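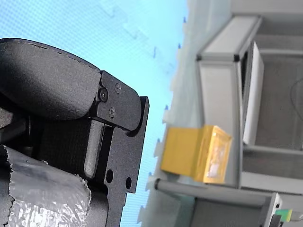 One reader in Cornport asks why we compare hands at all, when a simple gripper is cheaper to repair.

It is a fair question. In April our Lloyd group began to try two grippers with the Vuvow controller, on the same kind of arm.
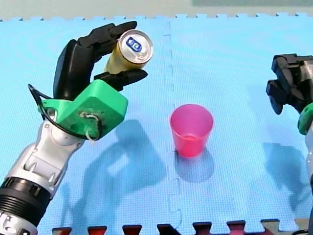

The can above the cup, fingered hand.

Each hand gets 67 tries at the pouring task. For the fingered hand we had to change the grip force 3 times, 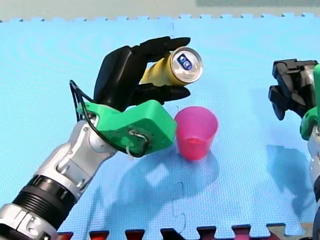 and the cable at the wrist still needs a better path. The two-finger type was mounted

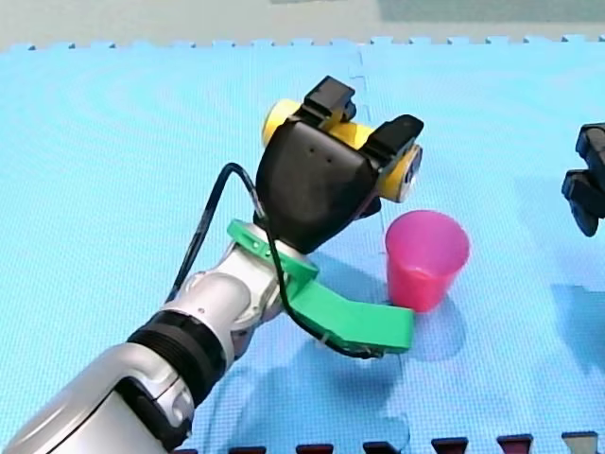 with 6 settings less to learn, so we will report on it next.

Skenden Newsletter | Contact us | Back to top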